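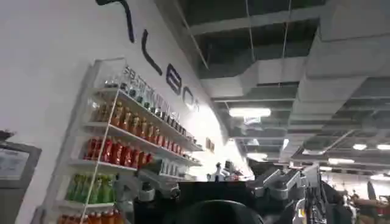
Page last changed: August

How to set up an arm near shelved bottles

These steps apply to all robot arms used beside the wall displays at the Waltley site. They follow the Halliday shared-space rules, part 4.

Before power-on

Walk the full reach of the arm with the power off. Check that the wrist and gripper can turn without touching a shelf, an upright or a framed notice. Set the keep-out zone in Barkimeo so that it ends 25 centimeters short of the nearest shelf edge. Tell anyone working at the racks that the arm is about to move.

First moves

Run the first two passes at the slowest speed, with one person at the stop button and no other duties assigned to that person. Small bottles standing close together need extra care – one touch can move a whole row.

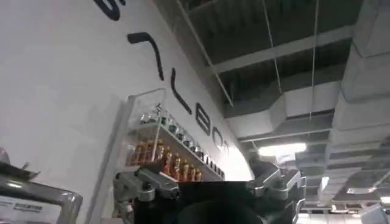 If the gripper must go in front of a shelf, approach from below and stop before closing the fingers. Clear panels may not register on the depth sensor, so enter their edges by hand. Save the new zone under form 869 and note the operator's name.

After any contact, however light, press stop and leave the arm in place. Report it to Ming-te Mak before restarting. Arms left overnight must be parked and locked.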